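Home News Interviews Workshop Notes About Contact

"Ask me again when it can find the lid"

July 29, 2026

Imogen Bloxham was late for our talk because her own dishwasher had stopped in the middle of its program. She told me this without smiling. She has worked for 4 years at Plavine, a small company in Jumley that tests kitchen tasks for robots, first in simulation and later, if the results are good, in a real room. "People hear where I work and they think my house is full of machines," she said. "I wash my pans by hand, like my mother."

I wanted to ask her the simple question that everybody asks. Can a machine do the chores yet?

"Some parts of some chores," she said. She thinks the word "chore" is the problem. To make lunch is one word for us, but for her team it is a long chain of small tasks, and each of them has its own way of going wrong. A door is easier than a drawer. A drawer is easier than a bag. Soft food is on a separate list, and she does not like to talk about that list before coffee.

In the last round, her team ran 2318 attempts at kitchen tasks, all of them simulated. She counts 2225 of these as useful for learning, and the others were thrown away for technical reasons. I said that "useful" is not the same as "successful," and she agreed at once. "A failed attempt is often the better one to study. You see where the fingers were, and you see what the hand believed it was doing."

A wrap is a good test, she explained, because a person never thinks about how hard to press it. The air fryer is a different kind of difficulty, with a handle, a moving part and not much space for two hands.
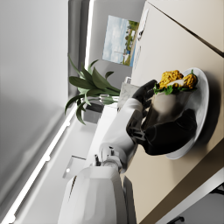
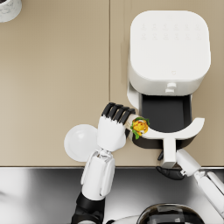

Two tasks from the simulated kitchen: a wrap on a plate, and the drawer of an air fryer.

Her colleague Dorothy Rowbotham joined us after half an hour. Before Plavine she managed the packing floor at Entwistle, where they put ready meals in boxes, and she is the more doubtful of the two. "On a packing floor you know what comes next," she said. "The same tray, the same place, all day. There I would say yes, machines can do a big part of the work already. But in a home somebody has left the keys in the fruit bowl."

I asked her how long a simple kitchen task should take. She said that 54 seconds was the limit they gave for one of the tasks this July, and that she had argued for a longer one. "For me speed is not important now. If I go out and come back and the table is clean, why should I care that it took the whole morning?"

Imogen does not agree with this. She says that a slow robot is in the way, and a family will switch it off after two days – she would do it herself.

They do agree about simulation. It is cheap, nothing gets broken, and you can repeat the same lunch as many times as you wish. But food in a computer is more polite than food in a kitchen. "Our lettuce does not get old," Dorothy said. "Nothing smells. No oil on the handle." The next step is a real test kitchen at Tremlow, which should open when the floor is finished, and both of them expect that the first weeks will be unpleasant.

Before I left, I asked which chore each of them would give away first. Dorothy said ironing, very fast. Imogen thought about it for some time – then she said the bed sheets, the kind with elastic corners, and that she had no hope at all.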